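Vuser Countertop Water Flosser
Zutmont Oral Care

Product Overview

The Vuser Countertop Water Flosser is designed for adults who wish to add water cleaning between the teeth to their regular brushing. It is suited to homes with one or more users and is supplied with color-ringed tips so that members of a household can keep their own tip apart from the others. The unit plugs into a standard bathroom outlet and stands on any level surface.

A water flosser directs a thin, pulsing stream of water along the gumline and between the teeth. Many people who wear braces, bridges, or implants find string floss hard to use, and their dentist may suggest a water flosser in addition to, or in place of, their present routine. Zutmont recommends that customers speak with their dental office before making a change of this kind.

The Vuser replaces the earlier Horodeo model. Horodeo tips do not fit the Vuser handle. Replacement tips for the Horodeo remain available from the Parts section while supplies last.

Pressure Settings

The control dial offers 11 pressure settings. First-time users should begin at setting 1 and remain there for the first week. Slight bleeding of the gums may occur when a new cleaning routine is started. If bleeding continues after two weeks, stop using the unit and contact your dentist.

Settings 1 through 4 are intended for tender gums and for new users. Settings 5 through 8 are suitable for daily use by most adults. Settings 9 through 11 should be used only by persons who are already comfortable with the lower range. The Xie soft tip must not be used above setting 6.

The dial may be turned while the unit is running. A pause button on the handle stops the flow of water for as long as it is held, which allows the user to move the tip or empty the mouth without switching off the base.

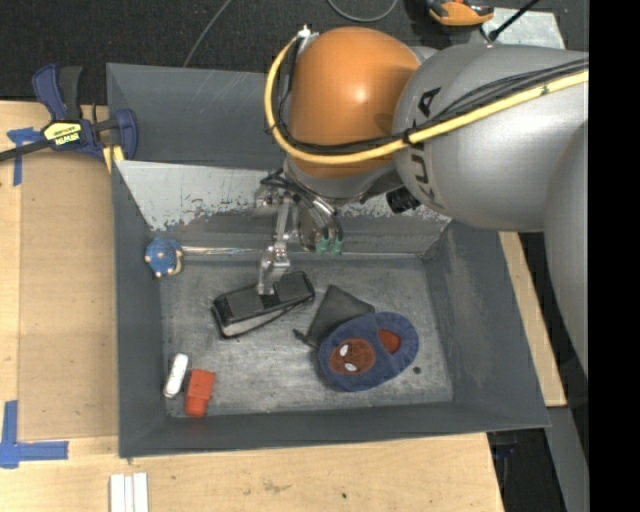

KUKA robot arm and metal bin.

What Is Included

Each Vuser package contains the base unit with attached hose and handle, a lidded water reservoir, two standard tips, one Xie soft tip, one tongue tip, and a printed user guide. The lid of the reservoir holds up to four tips when turned over.

An orthodontic tip and a travel cover for the handle are sold separately. Customers who order through a dental office may receive a different selection of tips, as chosen by that office.

Directions for Use

Fill the reservoir with lukewarm water and press it firmly onto the base. Insert a tip into the handle until it clicks. Lean over the sink, place the tip in the mouth, and close the lips enough to prevent splashing while still letting the water run out. Switch on the unit.

Start with the back teeth and follow the gumline toward the front, pausing briefly between teeth. Hold the tip at a right angle to the gumline. Clean the inside surfaces as well as the outside. The unit switches itself off after two minutes and may be restarted once the reservoir has been refilled.

Mouthwash may be added to the water in equal parts or less. Run plain water through the unit afterward. Do not use salt, baking soda, bleach, or oils in the reservoir.

Care and Cleaning

Empty the reservoir after every use and leave the lid off until the inside has dried. The reservoir and lid may be washed on the top rack of a dishwasher - the handle, hose, and base may not. Wipe the base with a soft damp cloth after unplugging it.

In areas with hard water, mineral deposits may reduce the flow. Run a mixture of one part white vinegar to three parts warm water through the unit once a month, followed by a full reservoir of clean water. Tips should be replaced every three months, or sooner if the opening is damaged.

Safety Information

This product is not intended for children under six. Children between six and twelve should use it only with an adult present. Persons who have had oral surgery or gum treatment within the past two months, and persons who have been told to take antibiotics before dental visits, should consult their dentist or physician first.

Do not direct water under the tongue or into the ear, nose, or throat. Do not handle the plug with wet hands. Do not place the base where it can fall into a tub or sink.

Price and Ordering

The Vuser Countertop Water Flosser is priced at $129. Replacement tips are sold in packs of two at $17 per pack, and the same price applies to the standard, orthodontic, and Xie soft tips. Sales tax is added at checkout where required.

Dental offices may apply for a professional account, which provides office pricing and printed patient instructions. The Vuser is now offered by over 1,000 dental offices. Account applications are reviewed on business days, and orders placed on a Sunday are processed the following business day.

Warranty and Returns

Zutmont covers the base, hose, and handle against defects in material and workmanship for two years from the date of purchase. Tips are not covered. Please keep the original receipt - it will be requested with any claim. Unused products in sealed packaging may be returned within 30 days for a refund of the purchase price. For hygiene reasons, opened tips cannot be returned.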